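Prilar Opens Its Second Community Dining Room in the Old Wikström Bakery

29 April 2022 | By Dorin Bucur, Prilar Press Office

TRIVARAU – Prilar is very happy to share that its second community dining room will open its doors next month in the former Wikström bakery on Vaneck Street, just across from the bus station. Many of our neighbors will remember buying their Saturday rolls in that building (and a good few have stopped us on the sidewalk to tell us which ones!), and we are delighted that people will be eating there again.

The new dining room seats 60 guests at long shared tables, in the same style as our first location by the river. Lunch will be served Monday through Saturday, with a soup, a main dish and a dessert on the menu each day, and guests pay what they can. There is no sign-up and no form to fill in. You come in, you find a seat, and someone brings you a bowl.

"When we started out, we had one borrowed stove and a great deal of optimism," said Dorin Bucur, who founded Prilar and still cooks on Thursdays. "I thought we might feed a couple dozen people on a good day. Last November we served 587 lunches in a single week, and I remember standing by the sink that Friday thinking, well, we are going to need another kitchen."
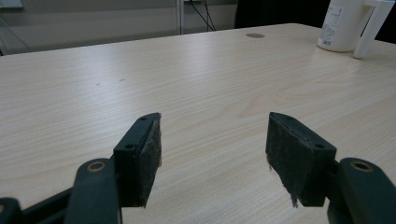

Work on the building began over the winter. The old bread ovens were past saving, but the tiled back wall has been kept, along with the brass bell over the door, which Mr. Bucur insisted on polishing himself. The kitchen has been refitted with a walk-in cooler and a proper dish room, and the front step has been replaced by a ramp, so that guests with strollers, walkers and wheelchairs can use the main entrance like everybody else.

The project was paid for largely by gifts from people in town. Almost 160 households gave toward the cost, many of them in small monthly amounts, and we would like to thank every one of them warmly. Thanks go as well to the growers at the Trivarau market, who have promised us their extra vegetables through the fall, and to the bus station café, whose staff kept the building crew in coffee through some very cold mornings.

Neighbors are invited to stop by for cake and a look around in the week before opening. The kitchen is still looking for helpers on weekday mornings, and no cooking experience is needed. Anyone interested can ask at the river location during lunch hours.

Filed under: Community News, Food, Trivarau

Recent releases
Spring Menu Returns to the River Dining Room
Soup Night Dates for Families
Market Growers and Prilar Renew Vegetable Agreement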